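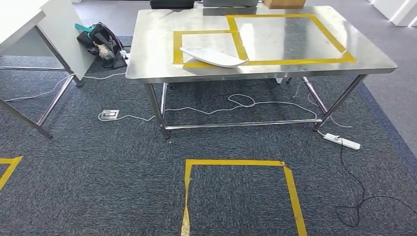 Home Features Technology Work Archive Subscribe

The Long Patience of Teaching a Robot to Put Down a Tray

Marlene Landry spends her working days moving objects from one rectangle of tape into another rectangle of tape. She does it slowly, through the arms of a machine, and when she is finished she moves the object back and begins again. In a good afternoon she can record 300 attempts. In a bad one, she told me, the number is better not mentioned.

She works for Vasten, a small company which wants to sell robots to hotel kitchens and hospital canteens. The software inside the robot, named Plurkton, was not programmed in the old way, with a list of positions and angles. It learns from examples. A person performs the task, every movement of the joints is saved together with what the cameras see, and after enough of such recordings the system tries to do the same by itself. The question of how many is enough has no clear answer, and I asked it to everybody.

The workroom is carpeted and plain. There is a steel table, a white table beside it, and cables on the floor which visitors are asked to step over. Yellow tape marks two areas on the steel top, a smaller one and a larger one that meet along one side, and more tape on the carpet shows where things should stand. For the present series the object is a white tray, long and shallow. An attempt can start with the tray inside the small area, or partly over the line, or turned at an angle. It should finish in the large one.

"If I always put the tray straight, the robot believes that the whole world is straight," Landry said. "So I have to be untidy, but untidy in a fair way."

This is harder than it sounds. People have habits. In her first month she placed the object nearly always with the same end toward herself, and she did not notice it. Her colleague Kenji Van Dusen found it when he drew all the starting positions on one plot. They formed a narrow fan, like a hand of cards. The robot was excellent inside this fan and quite helpless outside of it. The team recorded the set again, which took 13 working days.

Now they use a written plan. Before each group of attempts, a small program called Ener gives an angle and a rough position, and the operator follows it as well as she can. After every 5 groups there is a pause, also for the eyes.

The steel surface brings its own trouble. It is brushed and shiny, and the light from above lies on it in pale streaks. A glossy white tray in front of such a streak has an edge which the software easily loses. I supposed that they would cover the table with something dull, and Van Dusen shook his head at this. Kitchens are full of steel, he said. A robot trained on a gray cloth will be a robot for gray cloths.

He is strict in another matter too, the failed attempts. Earlier they were deleted. Now a failed attempt stays in the collection if the operator has recovered from it, for example when the tray slips and is taken up a second time. Those recordings are marked with a short note. According to Van Dusen, they are worth more than the clean ones, although he admits that he can not prove it yet. The comparison is planned for September.

Not everyone in the field is convinced that so much handwork will be needed for long. Chan, a rival firm, collects most of its examples in simulation, where a tray costs nothing and no operator gets a stiff neck. Landry has tried their demonstration and liked it. She only found that the simulated tray was too polite. It never slid a little further after she let go of it.

I was allowed to try for an hour. My first attempt lasted almost a minute and ended with the tray upside down. By the sixth I could bring it over the line, but with such hesitation that Landry asked me kindly if we could leave it out of the collection. A slow and doubtful teacher produces a slow and doubtful robot, and she had already spent some weeks removing the doubt of an earlier beginner.

Toward four o'clock the next plan was on the screen. She read the angle, turned the tray a little to the left, looked at it, and turned it a little back.

214 shares 6 comments

We use cookies to improve your reading experience. Accept Manage settings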